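[printlist] Re: Grays going muddy on matte paper

From: Ingvild Haugen
To: printlist
Date: 16 November 2024

Torunn Engebretsen wrote:
> I switched from the Hellström gloss to the Comow matte last month and
> my dark grays all come out the same. Anything darker than a wet
> sidewalk just goes to one flat black. The light grays are fine but
> look a little pink under the kitchen light. On screen everything
> looks right. Is it the paper, the ink, or me? I have wasted most of
> a box of sheets and would like to stop guessing before I do the
> calendars for December.

Torunn,

I had the same trouble when I moved to that paper, and it took me a few weekends to sort out. Most of it was the paper setting and the rest was my screen. I don't think your ink is the cause, unless you changed that too.

Matte paper can't hold as deep a black as gloss. The darkest thing it can print is more like charcoal, so the darkest few steps on your screen have nowhere to go and end up in one lump. You can't get all of them back. You can decide which ones to keep.
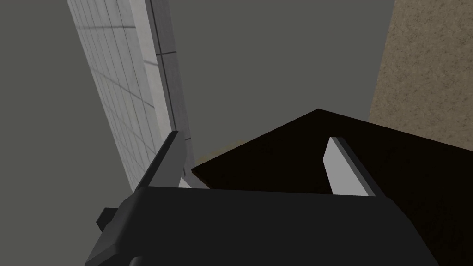
Render, light gray fingers on a charcoal housing

The order I would do things in:

1. Turn the screen down. Mine was at 100 and I now print from 45. With the screen that bright I was seeing detail in the shadows that was never going to show on paper. Give your eyes a few minutes to get used to it before you judge anything.

2. Check the paper setting in the driver. If it still says gloss, the printer is using the wrong black and too much of it. On mine there is a separate matte black cartridge and the driver picks it from the paper setting. Lambros Karagiannis posted the list of which printers do this in the spring, it should be in the archive under "two blacks".

3. Print a strip of gray patches before you print a picture. Five patches at the dark end is enough. Let it dry overnight. Look at it by a window in the morning and mark the first patch you can tell apart from solid black. That is your real black point on this paper.

4. Lift the shadows to match. Use the curves tool, take the bottom left point and move it up a little, then print a small piece of a dark file. I do this at a quarter of a sheet so I get four tries out of each one. Dark surfaces lying next to each other are a better check than a dark coat or a night sky, where you can fool yourself. 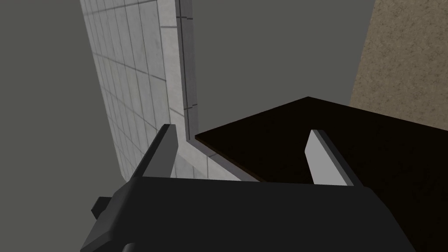
5. Deal with the pink last. Take the print away from the kitchen light first and look at it in daylight. If the pink goes, leave the file alone. If it stays, run a nozzle check, then try the driver's gray-only mode. That mode is a bit slower and the prints come out slightly cooler. I like it for calendars.

On the ink, I used Tumov for 2 years with no complaints apart from slow drying on matte. Lovisa Lindholm went back to the maker's own ink and says her grays are steadier. I have seen her prints and mine side by side and could not pick them apart, but she has better eyes than I do.

The shop in Ustivport still sells the Comow in small packs, if you don't want to open another full box for testing. They were out of the heavier weight when I called.

One more thing about the calendars: leave a wider margin than you think you need at the top. The matte scuffs where the wire goes through, and the dark pages show it worst.

If you get stuck on step 4, send me the curve and I'll print your strip on my machine for comparison.

Ingvild

--
printlist: send "digest" in the subject line to get one message a day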